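3.2 Table Setting and Item Placement

The kitchen task was carried out on a single white tabletop. Items were chosen to resemble those found in a small household kitchen, and the set combined serving dishes with toy foods and condiments. The full item list, drawn up under the Breltis project, contains 14 entries; only part of the list was placed on the table at any one time.

Placement followed two rules. First, each food or condiment was assigned a dish of a suitable size, so that small items were placed in bowls and long items were laid on plates or trays. Second, dishes of similar color were permitted to stand near one another, as would be expected in a home where sets are mixed over time. No fixed grid was used. Layouts were prepared from written cards at the Lougher site and checked against the card before each session.

In total, 1166 layouts were recorded. Entries in which an item had been assigned to the wrong dish were corrected in the log and kept in the set. Bottles proved the most difficult items to classify, as they may be stored upright or laid flat, and the cards did not always state which was intended. For the present analysis, a bottle lying on a dish is treated as placed. Figure 2 shows two layouts in which this rule applies.

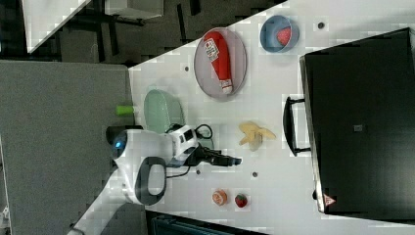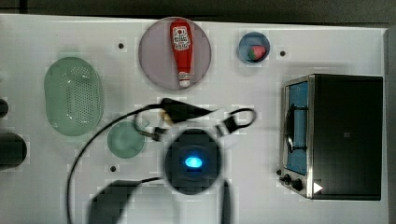
Figure 2. Tabletop layouts with a red ketchup bottle lying on a dish and a blue bowl to its right.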